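Week two of the new setup at Turnness and my job has changed more than I thought it would. We do mirrors now, flat on the white table.

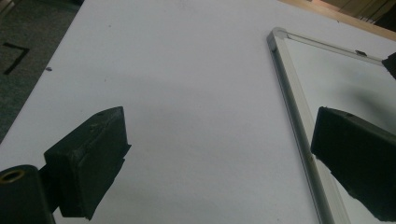
Deb's question came in before I'd finished my coffee: so do they still need you or what?

Yes! They cut 2 of the old packing stations, but both people moved over to checking. I used to lift 312 pieces on a bad shift. My shoulders are thrilled, my brain is tired (so many screens).

What I miss is the talking. You can't chat much when you're watching for a stop light. Ernwood gets theirs in February, so ask me stuff.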